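Office bracket pool – scoring and entries

kirans
Entries for the Trumville pool are open. 12 of us so far. Same scoring as last year unless people want to change it.

baseline_bz
I'd change it. The champion pick was worth far too much. I had the better first two rounds and still finished behind someone who guessed one game.

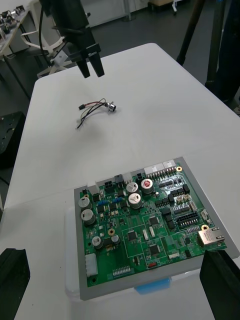 When do brackets lock?
At tip-off of the first game. Late ones go in the bin.

kirans
Blažena, picking the winner is the point of the thing. I'd leave it alone.

baseline_bz
Then give a bonus for upsets. 4 points if you call a team seeded 12 or lower to win its opener.

Zoketti
Don't like it. You'd get people picking every long shot on the sheet. We tried that at Nikaren and the bottom half of the draw was a mess.

baseline_bz
They'd lose points in the next round though, so it evens out.

Zoketti
It didn't for us. The bloke who won had two of his final four out by the second weekend.

kirans
I could live with a bonus in the first round only. Say 4 points, capped at 6 games.
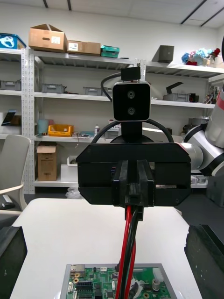 TRUMVILLE, March
Pool notice, posted by Kiran Singhal. First-round upset bonus is in, capped at 6 games. Champion pick stays as it was. One bracket each. Ties go to whoever is closest on the final score.

Zoketti
Still against the bonus, but my bracket's in.

baseline_bz
Mine too. Can we see everyone's picks once it locks?

kirans
Yes, I'll post the sheet at lunch.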